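Chapter 7
Faults at the Fingertips: Grip Loss and Safe Recovery

After studying this chapter you should be able to

- tell a grip fault from a tracking fault using the recorded data
- describe how a worn pad changes the force needed to hold a part
- write a stop rule for a hand-held gripper and for the arm that later copies its motion
- list the checks that must be made before work resumes

7.1 An opening case

In April the test group at Drodwood lost most of an afternoon to a fault that took two minutes to repair. The task was simple. An operator holding a gripper tool was to close the fingers on a thin stick, lift it clear of the table, turn it, and set it down. The recorded motion would then be used to train a fixed arm. The plan called for 120 recordings.

The early recordings were clean. Later in the session the stick began to rotate between the fingers during the lift. The operator, Kamil Skála, did what most people do: he squeezed harder. The stick stayed in place and the work went on. The recordings were marked as good, because the only test applied at the time was whether the stick reached its target.

When the fixed arm replayed the motion, it closed to the recorded finger width and lifted. The stick pivoted, slid out of the fingers, and struck the guard. The arm had no means of knowing that a human hand had been adding force at that point — the tool logged finger position, not finger force. Nobody was hurt. The guard had been fitted as a matter of routine and was in its proper place.

Hooman Mohammadi, who reviewed the incident, first suspected the tracking. A shift in the estimated position of the tool would also have placed the fingers off center on the stick, and a stick held off center will rotate. He checked the position log against the marker board and found no shift. He then measured the pads. One of the two had lifted at its lower corner, so the contact area became smaller each time the fingers closed.

The pads of such a tool sit at the tip of the housing and meet in a V. The inner faces carry a mesh texture, and it is this texture, together with the closing force, that resists rotation. A long thin part is a hard test for it. Any weight away from the grip point acts through a lever arm, and a fitting attached partway along the stick moves the balance point toward itself. 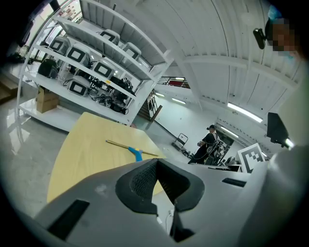 7.2 Three kinds of grip fault

Slip. The part moves along the finger surface in a straight line. The usual causes are low closing force, a dirty pad, or a part heavier than planned.

Pivot. The part turns about the contact point. The contact area is too small, or the part is held too far from its balance point. The Drodwood fault was a pivot.

Release. The fingers open when they should not. This is nearly always a fault in the drive or the command signal and must be treated as a safety matter from the start.

A slip or pivot can be hidden by an operator who corrects for it. A release can't. For this reason slips and pivots tend to be found late, often on a different machine from the one that caused them.

7.3 Writing the stop rule

The rule adopted after the review has four parts.

1. If the part moves in the fingers after the lift begins, stop and discard the recording.
2. Inspect both pads. Replace them as a pair.
3. Repeat the marker check before the next recording.
4. Clean the pads every 20 recordings and log the entry.

Mohammadi also set a limit of 300 closings for each pair of pads. The number came from the wear seen in this one case and should not be applied to other pad materials without a test.

Section 7.4 develops the force balance for a part held between two angled faces. Readers who have not worked with friction angles should review Section 3.2 first.

Related chapters
Chapter 3: Contact and Friction
Chapter 6: Tracking Errors and Marker Checks
Chapter 8: Guards, Zones, and Safe Speed
Appendix B: Sample Fault Log

© Lunlow Technical Texts. All rights reserved. | Contact | Back to top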